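Section 5: Setting Up Your Audio Guide for the Moynihan Crater Trail

Welcome, and thank you for picking up a Stinier trail guide at the Nakbridge visitor hut. We know you would like to be out among the lava fields already, so we have kept this section as short as we could (though we do like to talk about this park). Please read it through once before you leave the hut, while you still have a signal and a bench to sit on.
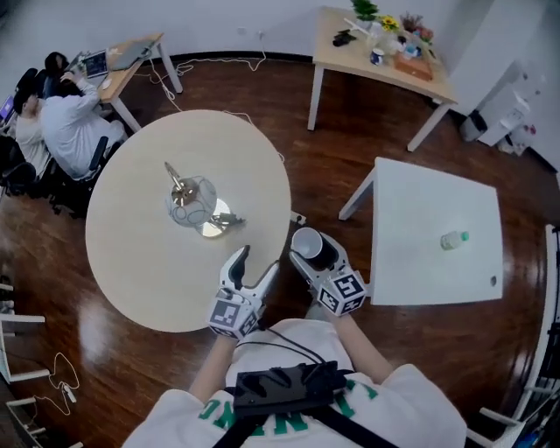
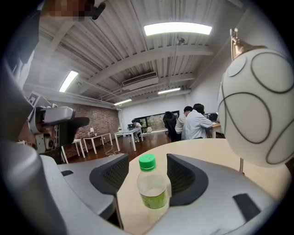
A cup and a bottle at the round table.

Before you start

The Moynihan Crater Trail climbs to 3,566 feet, and there is no drinking water past the trailhead. Fill up before you go, and carry more than you think you will need, especially in August.

Setting up the guide

1. Press and hold the side button until the light turns green. The guide will play a short chime and then greet you.

2. Choose your language with the up and down arrows, and press the middle button to save it. If you pick the wrong one, don't worry - hold the middle button down and the list will come back.

3. Key in 917, the park code for Moynihan. The guide will say the name of the trail back to you. If it says "Povier Shore Walk" instead, you have keyed in 389, so press Clear and try again.

4. Stand on the brass plate outside the hut door and wait for the second chime. The guide is finding its position, and on a cloudy day this can take a few minutes. Please stay put until you hear it.

5. Hang the guide around your neck by its cord, with the speaker facing up, and set off toward the first marker post.

Note: The stories play by themselves as you reach each post. You can stop one at any time with the middle button, and it will wait patiently for you to press it again. A good many visitors like to save the long one on the steam vents for the bench at the overlook, and we think that is a lovely place to hear it.

Note: The Povier loop shares the first stretch of path with ours. At the fork, keep to the left, where the posts have yellow tops.

Caution: Do not step off the path to reach a post. The crust beside the trail can be thin and very sharp, even where grass is growing on it.

Caution: The guide does not know about closures made the same day. If a rope or sign blocks the way, follow the sign, whatever the voice in your ear is telling you.

Returning the guide

Drop it in the slot by the hut door, cord and all. You can leave it switched on, and we will see to the charging.

Section last revised October 25, 2022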